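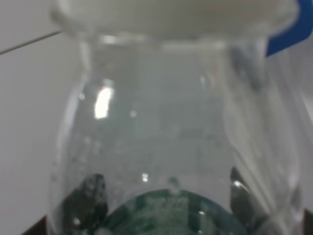

A clear plastic bottle with a white cap.

Shoppers in Budov will pay a small deposit on most bottled drinks starting in February, after the town council voted 6 to 4 on Friday to join the regional return program.

The deposit covers plastic bottles and drink cans. Customers get the money back when they bring the empties to a store or a return point. Glass is not included for now, and neither are milk containers.

Budov is the last large town in the Sedine valley to sign up. Neighboring Barrera joined last year and has 162 return points, most of them in grocery stores and gas stations.
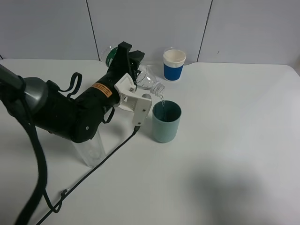

The council received 3,377 written comments before the vote. Many came from owners of small shops, who said they had no room to store returned bottles. Under the final rules, shops below a certain floor size can opt out if they post a sign with the address of the nearest return point.

Collection will be handled by Omico, the company that already picks up recycling in the town. It plans to empty the busiest return points every day and the others twice a week.

Bottles bought before the start date will not carry the deposit mark and cannot be returned for money. They can still go in the household recycling bins.

A list of return points will be mailed to residents in January.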